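Home | Songs | Rhymes | Make It | Grown-Ups

We use cookies to remember your settings. By staying on this site you agree to this. OK | Read more

Why Do Songs Have a Chorus?

By Veronika Trummer
15 Apr 2020

Think of a song you know really well. Now sing the part you know best. You probably sang the chorus.

The chorus is the part of a song that comes back again and again. It usually has the same words and the same tune each time. The other parts are called verses. The verses share a tune, but their words change.

Let's look at a short song. It is called "Kudo the Sleepy Bear," and children sing it at our Jornlow music mornings.

Verse 1
Kudo woke up in the middle of the night,
Looked for his slippers and he looked for the light.

Chorus
Go back to bed, Kudo, go back to bed,
Pull up the covers and lie down your head.

Verse 2
Kudo was hungry, so he baked a plum pie,
Sang to the moon as it rolled through the sky.

Then the chorus comes again. The verses tell you what Kudo is doing. The chorus tells him what to do about it, and he never listens.

Where did the chorus come from?

Long ago, most people did not have songbooks, and many people could not read. One person who knew a long song would sing the verses. Everyone else waited and joined in on the part that repeated. They only had to learn a few lines.

Sailors did this too. Their work songs are called shanties. One sailor, the shantyman, sang a line by himself, and the crew sang the next line back while they pulled on a rope. Singing together helped them pull at the same time. When one singer calls and the others answer, it is called call and response. You can hear it in songs from many parts of the world.

Why is the chorus easy to remember?

Your brain likes things that repeat. The first time you hear a tune, it is new. The second time, part of it sounds familiar. After a few more times you can guess what is coming next, and guessing right feels good.

Rhymes help too. In our song, "bed" rhymes with "head." If you forget the last word, the rhyme gives you a clue.

Sometimes a chorus gets stuck in your head and plays over and over. People call this an earworm. It isn't a real worm, and it doesn't hurt. Some people find that singing the whole song to the end makes it stop.

Does every song have one?

No. Some songs have only verses. "Twinkle, Twinkle, Little Star" begins and ends its first verse with the same lines, but it has no separate chorus. A round, like "Row, Row, Row Your Boat," is one short tune that groups start at different times — first one group, then the next.

Write your own

Start with the chorus. Pick something you say or hear every day, such as "Where are my shoes?" Say it out loud and clap along. Make 2 or 4 short lines, and make the last words rhyme. Then write a verse that tells what happened.

Songs can be about very ordinary things. You can write one about breakfast, a bus ride, or your own room.

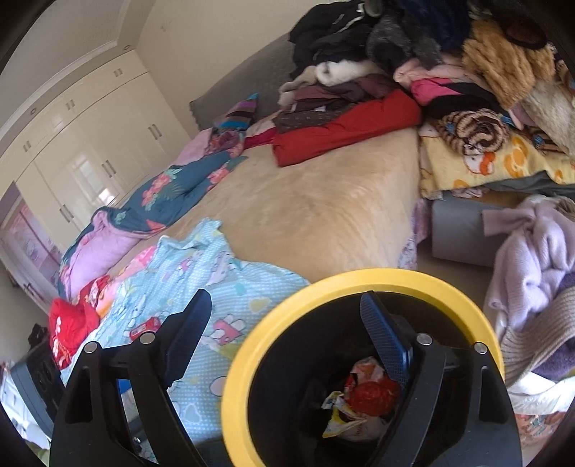 A fuzzy beige blanket on a big bed.

If you get stuck on the tune, borrow one you already know and put new words to it. Songwriters have done this for hundreds of years. Sing your song to someone at home. If they join in the second time, your chorus is working.

Words to know

Verse — a part of a song where the words change each time.
Chorus — the part that repeats.
Shanty — a work song sung by sailors.
Earworm — a tune that gets stuck in your head.

Comments (3)

Montserrat Espinoza
My second graders sang the Kudo song at home this week. One of them wrote a verse where he goes to the dentist.

Pirkell Dad
Is there a recording? We have been making up our own tune and I think it is too fast.

disley_reader
my chorus is about my cat. it has 4 lines and they all end in meow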